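Housekeeping for a Pair of Grippers

I have spent most of January servicing something with two fingers and no manners. It is a hand-held gripper, one of a set we use at Faserance to record people folding clothes, and my name is against it on the maintenance sheet because I once admitted to owning a set of small hex keys. Let that be a warning.

The Yin (that is what we call this model, after a naming session that went on far too long) does a simple thing. Somebody holds it, squeezes the handle, and the fingers close on a sleeve. They open again, the sleeve is somewhere else, and the whole business is logged. A folding session goes through a lot of sleeves. By the time I looked at the sheet properly, the counter in the handle stood at 1,104 squeezes since the last service, and the last service had been a wipe with a cloth.

So this post is about what I check now, in what order, and what I got wrong. If you look after the same sort of kit you will know most of it already. You may enjoy the bit with the tape.

Before anything comes apart

I do a few dozen slow grabs at the bench with whatever is on top of the clothes pile. Lately that has been a pale pink knitted thing with a ribbed cuff, which has become my reference garment by virtue of being the one I dislike most. Knitwear finds every fault. A tea towel will let you get away with a finger that is a hair out of line, but a soft rolled cuff will slide off the low corner and lie there looking pleased with itself.

I listen as much as I look. A healthy pair closes with one dull tap. Two taps means one finger is arriving before the other, and a scrape means grit in the pivot. I also try it in both hands, because I am right-handed, half of our folders are not, and the handle twists differently.

Then I open it as wide as it will go and have a proper look at the faces and the edges. The corners go first. Ours have a black finish, and once it starts to chip you get a rough pale edge that will happily pull a thread. 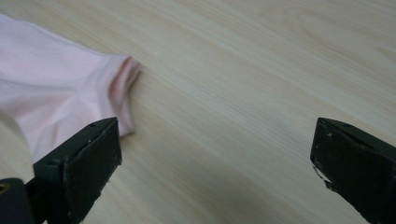 Pivots

I used to leave these until last, which was stupid, as everything further up depends on them. Each finger swings on a bush, and the bush collects fluff. I had pictured a light dusting. What came out of the first one was closer to felt, and there was enough of it to stuff a very small cushion.

My routine is a wooden cocktail stick, then a soft brush, then a single drop of dry lubricant. No oil. I tried oil in my first week and we had a neat dot on the shoulder of every white shirt for the rest of the afternoon. Nobody had to ask who did it, the maintenance sheet having my name on it.

Work the finger back and forth 20 times after the drop goes in, wipe off what creeps out, and leave the thing alone over lunch. If it still feels gritty when you come back, the bush wants replacing. The spares come from Femach in bags of far more than you will ever use, and they roll.

Screws

The finger screws are small and they like to wander. I used to do them up by feel, and my feel varies with how annoyed I am. Now I use the little torque driver set to 70 (the units are on the driver, in print too small for me to read, but it is the second mark from the bottom and everybody here calls it seventy). Snug one, snug the other, go back to the first. If you do one all the way home before touching its neighbour, the finger cocks over slightly and you are back to two taps.

I put a dab of threadlocker on after the second time a screw turned up inside a folded jumper. Only a dab, mind. I once had to explain to a colleague why I was warming a gripper with a hairdryer, and I would rather not do it again.

The tape situation

Now then. Bare fingers are slippery on thin fabric, and the proper grip pads were on back order from Roremora for longer than I care to remember. In the meantime we had black tape. Tape is wonderful for an afternoon. Then the corners lift, the next person puts a fresh strip over the lifted corner, and so on, until the finger has put on a winter coat.

On this pair it had ended up lopsided as well, with the right finger carrying far more than its fair share. That matters more than it looks. Extra thickness on one side moves the point where the two faces meet, and everyone holding the thing starts turning their wrist a bit to make up for it. You can see the turn in the recordings, session after session, 557 of them by my reckoning, which was a gloomy evening's work.

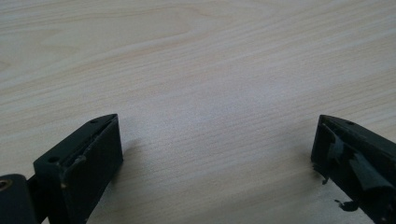
The right finger in its winter coat, trailing scrap included.

Getting it off is dull. Lift an end with a plastic scraper, pull slowly and flat along the face, and resist the urge to use a knife. The glue left behind comes away with a bit of isopropyl on a rag, and if it doesn't, wait a minute and try again before you start scrubbing. Both fingers get stripped, even if one seems fine. Then both get the same single layer, cut from the same length, with the ends kept off the gripping face so there is no corner for a cuff to catch.

I have written ONE LAYER on the lid of the tape tin in marker pen. Somebody has since added a question mark.

Zeroing

Last job. Close the fingers on nothing, hold for a slow breath, press the button. Open fully, hold, press again. It takes less time than making the tea and gets skipped far more often. Any time the tape or the screws have been touched, the closed position has moved, and the log will go on insisting that the fingers are slightly open while they are firmly shut on a sock.

After that the pink cuff comes out again and I go through the slow grabs from the start. If it slides off, I check the faces, then the screws, then the pivots, and then I go and stand in the corridor for a bit.

The pads from Roremora are now promised for next month. I have bought another roll of tape.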